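Questions about the shared laundry at Kerport House

How do I hand in my washing?
Put it in one of the plastic baskets and bring it to the common room before 9 in the morning. Please use one basket for each room. If you have more than 6 kg, divide it in two baskets and pay for both.

Do I have to sort the colours myself?
Yes, please. We wash each basket as we receive it and we do not open it to look for white socks. Dark, light and red things should come separately. Last June one new scarf changed the colour of 200 napkins, and since then we are quite strict about red.

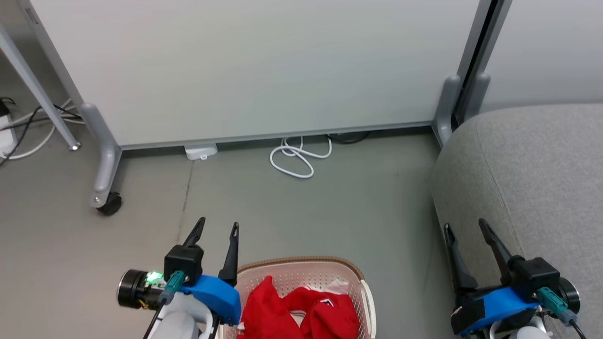
Where can I leave the basket?
The floor of the common room is fine, if the basket stands in the open part and people can walk past it. Keep it away from the white panels, please. A basket of red clothing like this one is easy to notice on the grey floor, but the cables under the panels are not, and a sleeve hanging over the side can catch on them. You can also ask at the desk, and we will take it from you.

Can I choose the detergent?
We use Darex for everything. If your skin is sensitive, bring your own in a closed bottle with your room number on it.

When is it ready?
Normally on the next day after lunch. Folded clothes wait on the shelf beside room 61.

Something is missing. Whom do I ask?
Write to Henrike Lenz or speak with Hongjun Yao at the desk. Tell us the colour of the basket and the day when you left it. Single socks we keep until the end of the month.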